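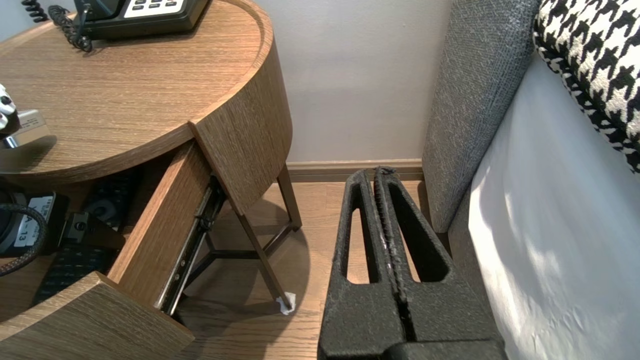
Pramcombe Chamber Series – is the new season worth a subscription?

gutstring_gal
The brochure for the Pramcombe series came in February and I've been arguing with myself ever since. Last year I paid for all the concerts and went to maybe half. This year it's 199 for the full set, and the headline is the Bautista Quartet playing a "newly discovered" piano quintet, with the box office taking orders by phone only for the first week. So I'm picturing a black desk phone with a coiled cord and a row of gray buttons, like the one on the round nightstand up top, and me on hold with it for an hour. Is anybody here subscribing? And does anyone believe the "newly discovered" part?

pedalpoint
"Newly discovered" in a brochure usually means somebody at the library knew where it was the whole time. I'm out. I heard the Bautista do late Beethoven at Fluketside two winters ago and the slow movement just sat there. Good players, no nerve.

oldviolist
I was at that Fluketside concert and I don't agree. The hall was the trouble. Anything soft dies in there by the fifth row. Where were you sitting?

pedalpoint
Row H. So yes, past the fifth row. I still heard the first violin fine, and the first violin was the one playing it safe.

oldviolist
Well, I was in row B and it was one of the better things I heard that year. Not sure we're going to settle this one.

Basik_fan
The series is worth it for the Basik Trio alone. They're doing the Ravel and something by Gizella Dudás, who is also giving the talk before the quintet concert. I'd pay for the full set just to get decent seats at that one.

gutstring_gal
Do we know anything about Dudás? The brochure has one paragraph and it's all adjectives. "Luminous" shows up twice.

Basik_fan
I've heard one piece, for cello and piano. Quiet, a lot of harmonics, then a very loud ending that I wasn't ready for. I liked it. My husband didn't.

marcato_mike
I have the brochure open now and I have questions about this quintet. It says the manuscript was "completed for performance." Completed by who? How much was missing? If someone had to write a new finale then I'd like that printed next to the composer's name, in the same size type.

pedalpoint
This is what I'm saying. They sell it as a find and then you read the program note and half the viola part was made up last summer.

oldviolist
Half the viola part being made up would be an improvement on a few quintets I've played.

To Mike's question, completions aren't some kind of fraud. People play Mozart's Requiem every year and get along fine. I'd want to hear it before I complained about it.

marcato_mike
Sure, but everybody knows the story with the Requiem. Here they've left it vague and I think they did it on purpose. I emailed the office to ask how many measures are original. The reply said the talk would "explore these questions." So I have to buy a ticket to find out what I'm buying a ticket for.

harpsichord_hank
Let me do the boring part. Full set is 199. Singles are 55. There are five concerts. If you go to four you come out ahead, if you go to three you don't. gutstring_gal says she went to half last year. I think she has her answer.

gutstring_gal
Ouch. Fair, though.

harpsichord_hank
Also the subscription doesn't let you swap dates anymore. It's in the small print on the back page. It used to, and that was the only reason I ever bought one.

Basik_fan
Wait, no swaps at all? I missed that. I still think the seats matter. Last year the singles left over for the Trio were all behind the pillar.

harpsichord_hank
One swap, if you tell them two weeks ahead, and only "subject to availability." I'm counting that as no swaps.

pedalpoint
How big is the Pramcombe room anyway? I've only been once.

oldviolist
It seats 200 if they open the balcony. They don't always. For the quartet concert last spring I'd say the floor was well short of full, and they were giving seats away to students at the door. I wouldn't worry about it selling out, whatever the brochure says.

Basik_fan
That was the quartet concert, in the rain, with a program of nothing anyone had heard of. The Trio did sell out. I was there, I had the pillar.

marcato_mike
Update on the quintet. Someone at the office wrote back again, a different person, and was a lot more helpful. The first two movements are complete. The third has a gap of 93 measures that was filled in from sketches. There is no fourth movement and they aren't adding one. So it's a three-movement piece with a patch in it, and I could live with that. Why they couldn't say so in the brochure is beyond me.

oldviolist
Good for them for not tacking on a finale. I'm more interested now than I was.

pedalpoint
"From sketches" can mean anything. I'd like to see the sketches. But okay, 93 measures is less than I figured. I'm still not paying 55 to hear that first violin be careful.

gutstring_gal
I think I'm going with two singles, the Trio and the quintet. If the quintet is bad I'll come back and say so. Hank, does the phone-only thing apply to singles too?

harpsichord_hank
No, singles go on sale the week after, online. Subscribers get the pick of the seats before that, so you may end up with Basik_fan's pillar.

Basik_fan
You can have it. I'm calling at nine.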